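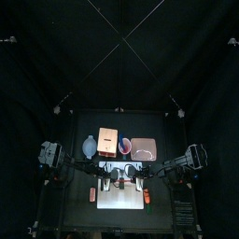
What does Grolholm sell?
Two-arm robot benches, ready to use, along with the help you need to get one doing something useful in your own lab or classroom.

About us

Hi, and thanks for poking around our site! I'm the founder of Grolholm, and I still write most of these pages myself, so blame me for the typos.

I started the company after a few years of fixing other people's robot setups. Every place I visited had good arms sitting in a corner because the table wobbled, or the lighting changed every time the sun moved, or the one person who knew the cabling had left for another job. I kept thinking somebody should just sell the whole bench as one thing. So that's what we do, and it's called the Duvard.

A Duvard comes with two arms, a black table, fabric walls, cameras and all the mounts and clamps to hold it together. We build it here, run it for 90 hours, take it apart, pack it and ship it. You'll want two people and a free afternoon to put it back up (the curtains take longer than you'd think, sorry). If you get stuck, we get on a call and go through it with you.

The other half of what we do is Nosier, our recording service. You tell us the job you want the arms to learn or repeat, and we run it on our own benches and send you the recordings. People ask for all kinds of things. Handling kitchen stuff is popular, and so is anything where one arm has to hold while the other one works. I love those jobs! They're fiddly and slow and I could watch them all day.

We work with everyday objects on purpose. You'll see bowls, boxes, cups and plastic tools on our tables far more often than neat machined test parts. Our customers want to know how a pair of grippers copes with a handle or a drawer knob, and so do we.
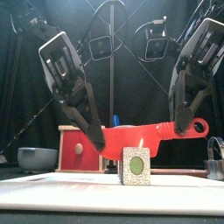 Both arms on one red tool at the Duvard bench.

A few things people usually want to know before they write to us:

The standard bench price includes setup help and 96 days of email support. After that you can add a yearly plan, or just buy hours when you need them.

We've shipped 105 benches so far, mostly to colleges and small research teams. A few went to companies that wanted to try out an idea before spending real money on a production line.

If you already own arms, ask us anyway. We sell the frame, curtains and lighting as a separate kit, and we can usually tell you from a couple of photos if your arms will fit.

Our European orders go through Ozoliņš, a small dealer we've worked with since our second year. They keep spare gripper fingers and cables in stock, so you won't be waiting on a box from us.

We close for two weeks every July. Email still gets read, just slower.

Want to see a bench running? Send us a note through the contact form and we'll set up a video visit.

Page last updated 2024-12-06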